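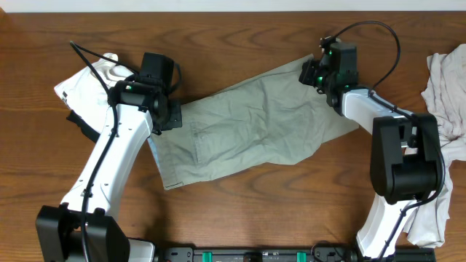

Call for participants: home viewing panel for live TV streams

Posted 2019-06-18 by the Iltex panel office

Iltex is looking for households in and near Flaltham to join a viewing panel for Jovavar, our service for watching local TV channels over the internet. We already have nearly 3000 households on the wider panel, but few of them are in the Flaltham area and we need more reports from there.

Panel members watch live channels as they normally would and tell us when a stream freezes, drops, or goes out of sync with the sound. We also want to know when a channel is listed but will not open. The work is done at home and runs until the end of November.

Who can apply

You must be 18 or older and have a home internet connection that you pay for yourself or share with the people you live with. You need a TV or a computer that can run Jovavar. Cable customers can apply, and so can people who only use an antenna. You do not need any technical background. People who work for a TV station or an internet provider cannot take part this time.

What you will do

Watch at least two hours of live TV a week through Jovavar. Local news and live sports are the most useful to us. After each session, fill in a short form with the channel, the start time, and anything that went wrong. If nothing went wrong, send the form anyway.

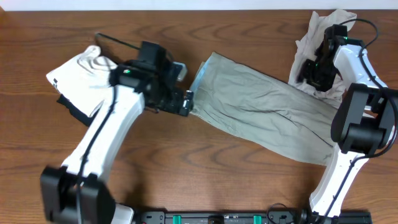
We lend each household a small tablet for filling in the forms, and it also plays the streams. Please keep it within reach of where you watch and charge it overnight. For the picture and sound check at the start of the panel, set it on a steady, flat surface. A wooden tabletop like the one in the photo is fine, and dark wavy grain like that makes no difference to the check. Glass tops are a problem - they throw light back at the screen. The tablet goes back to us in the prepaid box when the panel ends.

Payment

Each household receives $85 a month, paid by check or bank transfer. A month with no forms is not paid. There is one payment per address, however many people watch.

How to apply

Write to Iltex, Unnithan Building, Flaltham, and put reference 2347 on the envelope. Include your address, a daytime phone number, the name of your internet provider, and the device you plan to watch on. We will reply either way.

This site uses cookies. By continuing to browse you agree to our use of cookies. OK | Read more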